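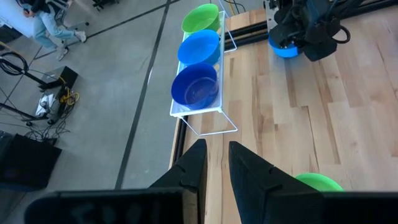

A reader of the last post wrote that laminated dough isn't worth making at home, that butter always leaks out in the oven, and that the frozen block from the store bakes up higher anyway. The commenter had tried it twice and got a greasy tray both times.

I have had the same result, so I went back through my baking notes. Butter pooling under the pastry has two usual causes. Either the butter got soft enough to soak into the dough during rolling, or the dough went into an oven that was too cool. A third one, seams left open after the last fold, shows up as a leak on one side only.

My current formula for rough puff:

300 g bread flour
7 g salt
150 g cold water
240 g butter, in cubes, straight from the fridge

I use Eklow butter when I can get it. It stays bendable at fridge temperature, and the cheaper kind I used before cracked into plates on the second turn. Cracked butter gives you patches of plain dough with no layers in them. If it happens, let the block stand on the counter for a few minutes and try again with light pressure.

Mix the flour and salt, toss in the butter, and press each cube flat once with your fingers. Add the water all at once and stop mixing when there is no dry flour at the bottom of the bowl. It will look like a mistake. Press it into a rectangle, wrap it, and chill for 20 minutes.

Roll to three times as long as it is wide. Fold in thirds like a letter, turn it a quarter, roll and fold again. Chill. Do two more turns, chill again, then a last single turn if the streaks of butter are still wide. I do five in total. Six gave finer layers but less height in my oven, and I didn't like the trade.

Trim the edges with a sharp knife before shaping. A folded edge left in place holds the layers shut. For the same reason, keep egg wash off the cut sides.

Now the oven. Mine is a Chambi, the small one, and it runs low. Set to 425 F, it levels out at 410 on the probe after the preheat light goes off, and drops a good deal further when the door is opened. I now set it higher and wait another ten minutes past the light. The leaking stopped with that change and nothing else, same flour, same butter, same number of turns.

I weighed one unbaked batch after trimming off the uneven parts of the sheet: 293 g for the piece I kept, which made a tart base with a little over. The trimmings get stacked flat, never balled up, and rolled out with grated cheese for straws. They rise less evenly, but they taste the same.

On the store-bought question, the frozen block does rise higher than mine. I buy it for anything with a wet filling where the base gets pressed down anyway. For plain pieces, such as palmiers or the lid on a pot pie, I prefer the homemade one for the taste of the butter.

Next I want to try the same dough with part of the water swapped for cold milk. The Brolbridge flour I have open at the moment takes up more water than my usual bag, so I will finish that first and go back to the old one before changing anything else.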